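Wednesday, November, 4:10 pm

Back on the label adhesive question from the Terkeo jars. Annag Matheson dropped off another 15 this morning and they're the worst yet – the paper lifts at the corners but the glue stays put like it pays rent. Tried warm water with washing soda first. Paper slid off fine, glue just went cloudy and stringy. Cooking oil left on for 7 minutes did better, and I'm pretty happy with that one! Chalerm Nakpan wants me to try the Irnum citrus stuff next, so I've poured 100 ml into the small bottle (lid on tight this time, the whole bench smelled of oranges last week).
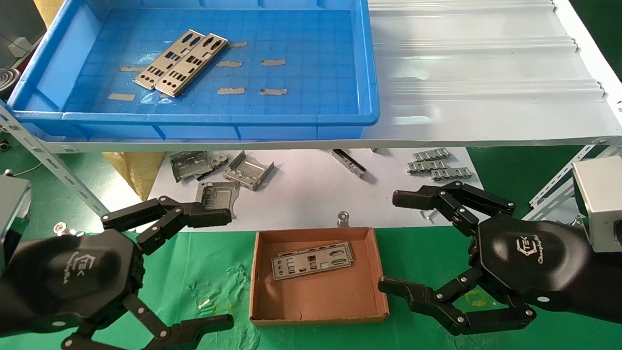

Does the oil need to come off before relabeling? It does – two washes with dish soap, then a wipe with alcohol, or the new label creeps.

Citrus test tomorrow, first thing. Need more rags.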